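Marmor oder Schiefer für die Küchenplatte?

Yến Võ
27/04/2021
Hallo zusammen! Ich bin total verliebt in grauen Marmor mit weißen Adern – der soll auf 2 Meter Arbeitsplatte. Der Händler Rolter will mehr als 500 Euro. Zu viel?

drasow_107
Finger weg! Ein Spritzer Zitrone und du hast matte Flecken. Nimm Schiefer, den ölst du einmal und fertig.

Sanalbridge
Seh ich anders, drasow. Unser Marmor ist voller Flecken und wird jedes Jahr schöner!! Wir haben 842 Euro gezahlt und ich würd's sofort wieder tun.

Lã
Denk auch an die Wandfarbe! Graue Maserung mit hellen Adern neben dunklem Rot find ich herrlich: 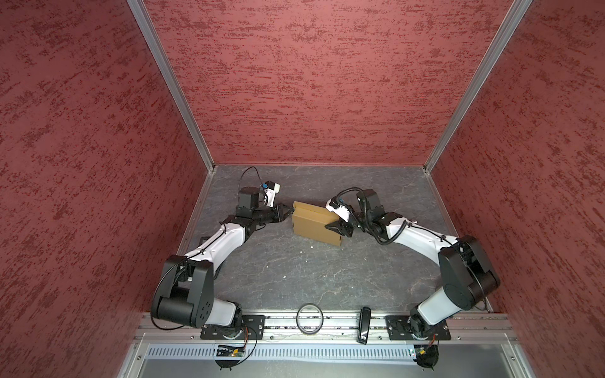

Ähnliche Themen
Schiefer ölen – womit?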